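Subject: Re: [tolach-refurb] Old towers – worth the trouble?

Hello all, and sorry for the long reply. I had the side off one of the Plorulel donations when the message came in, so the question was very much on my mind.

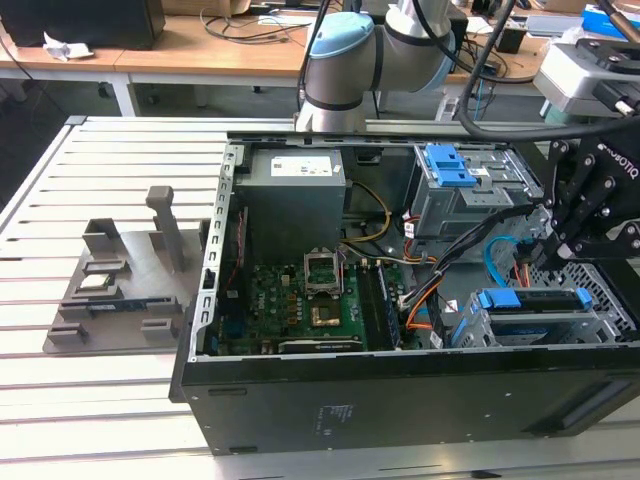 1. What we already have

I would say yes, with all my heart, they are worth the trouble. The power supply, the board and the memory module are all still in this one, and the CPU socket is empty with its bracket standing open. An empty socket doesn't worry me much. Please do keep your fingers and sleeves away from it, though, and don't rest a screwdriver there while you look for something else (I have done this, and I was sorry).

2. The earlier question

On the list in October, someone wrote:

> We have been offered 18 more desktops from the Godoy
> office and I can't decide whether to say yes. Half of
> them may be missing parts. Is anybody still happy to
> strip these down, or should they go straight to
> recycling? Also, does it matter which way up the case
> goes while you work on it?

Do say yes! I would much sooner sort through a pile of incomplete machines than turn one good power supply away. As for which way up, I lay the case on its side with the open face toward me, and then nothing has to be held in place while I work. I like the drive cages with the blue plastic clips and latches too – they are so much kinder to the hands than the old screw-in sort.

3. Cables

My one plea is about the wiring. Please leave the power supply bundle plugged in until you have made a little sketch of where everything goes. The yellow wires are easy enough to follow, but once the orange, white and black ones are loose as well, it is a long evening putting them back. SATA cables can go in the Jodo box on the bottom shelf, coiled loosely, please, with no rubber bands.

I can take 3 of the Godoy machines home to start with, and more once I have cleared my bench. If anyone has a spare processor to suit one of these green boards, write to me off list and I will gladly come and fetch it.

Warmest wishes to everybody, and thank you for keeping this going.

_______________________________________________
tolach-refurb mailing list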